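NOTA DE PRENSA

Grindurora abre en junio su biblioteca de utensilios de cocina, con 371 piezas en préstamo gratuito para el vecindario de Pinham

El servicio, alojado en la antigua tienda de telas Savchuk, permitirá llevarse a casa desde una olla para veinte comensales hasta un molde de bizcocho, con el mismo carné que se usa para los libros

Pinham, junio

La asociación cultural Grindurora tiene la enorme alegría de anunciar la apertura de su biblioteca de utensilios de cocina, un servicio de préstamo gratuito que empezará a funcionar este mes de junio en el local de la calle Sison que durante tantos años ocupó la tienda de telas Savchuk, y que muchos vecinos y vecinas recordarán por aquel mostrador larguísimo donde se medían las cortinas de medio pueblo. El mostrador, por cierto, se ha conservado. Se ha lijado, se ha barnizado y a partir de ahora servirá para entregar cazuelas.

La idea es fácil de contar, aunque haya costado lo suyo ponerla en pie. Quien tenga el carné de lectura de Pinham podrá acercarse al local, elegir hasta dos piezas y llevárselas durante 2 semanas, prorrogables si no hay otra persona esperando. En el catálogo inicial figuran 371 piezas, entre ollas grandes, paelleras, moldes, morteros, tablas de cortar, básculas, máquinas de hacer pasta, rodillos, fuentes de horno y una colección de cortadores de galletas que ha crecido bastante más de lo previsto y de la que en la asociación están, todo hay que decirlo, muy orgullosos.

«Todo empezó con una pescadera», recuerda Frauke Fuchs, coordinadora del proyecto. «Yo tenía una, larguísima, que me regalaron al casarme y que usaba una vez al año, por Navidad. El resto del tiempo vivía encima del armario y me miraba. Un día me la pidió la vecina de abajo, luego se la pidieron a ella, y cuando me quise dar cuenta la pescadera había estado en más casas que el cartero. Pensamos que con las demás cosas podía pasar lo mismo — y ha pasado, y de qué manera».

La puesta en marcha ha contado con un presupuesto de 3646 euros, reunido entre la rifa de primavera, las cenas de socios y las aportaciones particulares de quienes quisieron echar una mano. Con ese dinero se han pagado las estanterías, la pintura, un lavavajillas de segunda mano y el programa informático con el que se llevará el registro de préstamos. Los utensilios, en cambio, proceden casi todos de donaciones, y la asociación quiere aprovechar estas líneas para dar las gracias, de corazón, a todas las familias que han vaciado armarios, trasteros y altillos durante el invierno.

Cada pieza se ha limpiado, se ha revisado y lleva una ficha con su historia, siempre que quien la donó haya querido contarla. Hay fichas brevísimas («molde redondo, muy bueno») y otras que ocupan las dos caras y continúan en una hoja aparte, como la de cierto mortero que al parecer cruzó tres provincias en el maletero de un autobús de línea, envuelto en un abrigo. Las fichas viajan con el utensilio y se invita a quien lo tome prestado a añadir una línea: qué cocinó, para quién, si salió bien o si hubo que pedir unas pizzas.

Talleres para todas las edades

El local tendrá también una pequeña cocina de pruebas, con sitio para doce personas bien avenidas, donde se impartirán talleres a lo largo del año. El primer ciclo se titula «Cosas que hacía mi abuela y no apuntó» y propone recuperar recetas de familia a base de memoria, tanteo y paciencia. Cada participante traerá un plato que recuerde y que nunca haya conseguido repetir, y entre todos se intentará llegar lo más cerca posible. El ciclo está abierto a cualquier nivel, incluido el de quienes solo saben freír un huevo, que serán recibidos con el mismo cariño.

Habrá además una sesión dedicada al cuidado de la madera, muy solicitada desde que se anunció el proyecto. En ella se explicará cómo lavar cucharas, rodillos y tablas sin dejarlos en remojo, cómo secarlos de canto para que el aire circule por ambas caras, cuándo conviene pasarles un papel de lija fino y cómo aplicar el aceite mineral de uso alimentario, en capas delgadas, dejando reposar la pieza toda una noche y retirando después el sobrante con un paño limpio.

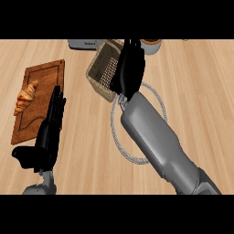 También se hablará de los olores, que son la gran preocupación de quien corta ajo y melocotón en la misma cocina. El truco de la sal gruesa y el medio limón, frotando sin prisa y aclarando enseguida, sigue siendo el preferido de la casa, y quienes asistan podrán probarlo con los utensilios que traigan. La asociación recomienda, eso sí, tener una tabla para lo crudo y otra para el pan y la fruta, y anima a marcarlas de algún modo para que toda la familia se entere.

Para los más pequeños se ha preparado una merienda mensual en la que se amasará, se estirará y, con toda probabilidad, se manchará. Conviene traer delantal o una camiseta vieja.

Cómo hacerse usuario

El préstamo es gratuito y no exige fianza. Basta con presentar el carné de lectura en el mostrador y firmar una hoja de compromiso en la que se pide devolver las piezas limpias y secas, y avisar con tranquilidad si algo se ha roto. «Las cosas de cocina se rompen, y más si se usan», comenta Fuchs. «Preferimos mil veces una fuente desportillada que ha dado de comer a una familia que una fuente perfecta dentro de una caja. Lo único que pedimos es que nos lo digan, para poder arreglarla o buscar otra».

Las ollas y paelleras de mayor tamaño pueden reservarse con antelación para fiestas, comuniones y comidas de barrio. Para esas piezas el plazo es más corto, de un fin de semana, y se ruega venir a recogerlas con coche, carrito o un amigo fuerte.

Quien quiera donar utensilios puede llevarlos al local en horario de apertura. Se aceptan piezas en buen estado y también alguna que necesite un arreglo sencillo, como un mango flojo. Por el momento no se recogen vajillas completas ni pequeños electrodomésticos sin su cable, y los cortadores de galletas, aunque se agradecen infinitamente, tendrán que esperar a que se monte otra balda.

La inauguración

La apertura se celebrará a las 18:00 en la propia calle Sison, con chocolate, bizcochos hechos en los moldes del catálogo y un concurso de croquetas que el jurado promete tomarse muy en serio. Las croquetas se entregarán en la puerta antes de las 17:30, en plato tapado y con el nombre escrito por debajo. Habrá una mención para la mejor croqueta sin gluten y otra, a petición popular, para la más fea.

Sobre Grindurora

Grindurora es una asociación cultural de Pinham que organiza clubes de lectura, paseos, una rifa de primavera y las cenas de socios del salón parroquial. La biblioteca de utensilios es su primer servicio de atención diaria.

Contacto para medios: Frauke Fuchs, coordinadora de la biblioteca de utensilios. Local de Grindurora (antigua tienda Savchuk), calle Sison, Pinham. Se atienden entrevistas y visitas previa petición en el mostrador, por las tardes, a partir de las 17:00.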